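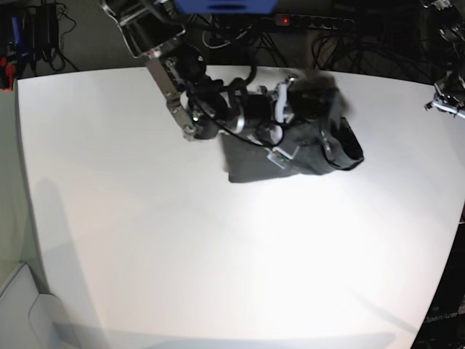
Sormont opens orders for its Pevulura cloth-handling kit

2023-11-24 - Robotics firm Sormont is delighted to announce that Pevulura, its cloth-handling kit for two-armed robots, can now be ordered. The first 300 kits leave our Grotano workshop in December.

Cloth is a lovely, maddening thing to work with - it bunches, it slides, it never lands the same way twice! Each kit has a pair of grippers, cabling and 6 practice routines, from picking up a crumpled cloth to laying it flat.

"We've spent 400 hours on dark cloths alone," says project lead Abdelghani Soliman, "and I still enjoy watching it."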